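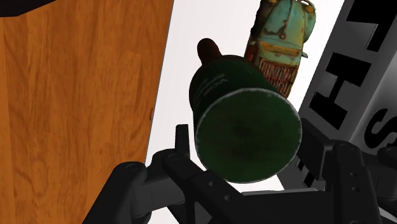 2023-03-11

My arm did not move for most of the winter. I began this build in November, in the small workshop we share behind Drukport, and I thought the mechanical part would be the difficult one. It was quite quick. The software is what eats my evenings.

So at the moment I work mostly in simulation. The objects are models which I downloaded from a free collection: a green mug, an old toy car with a lot of rust, a grey box with big black letters. I like the mug best for testing. It is round, it has a handle, and it can lie on its side, and all of these make trouble for a gripper with two fingers.

My first mistake was the friction. I had left the value of the finger pads as it was in the file, and the mug slipped away like soap. I changed it, and then the mug stuck so well that it did not want to be released. Melahat Özkan, who has the bench next to mine, told me to stop changing two things at the same time and to write every run in a notebook. She was right, and I am a little ashamed that I needed to hear it.

Since then I have written down 69 runs. I count a grasp as good only if the mug stays in the fingers for three seconds after the lift. With the mug standing upright it is nearly always good. With the mug lying down, it depends very much on where the handle points, and I still do not have a rule for this.

The next job is the real wrist. The bracket I printed has too much play, and I have ordered 4 new bearings from Pesonen. Until they arrive I will try the grasp with the toy car standing closer, so that the fingers have less room.

If somebody knows a good way to measure the friction of rubber pads at home, please write to me in the comments.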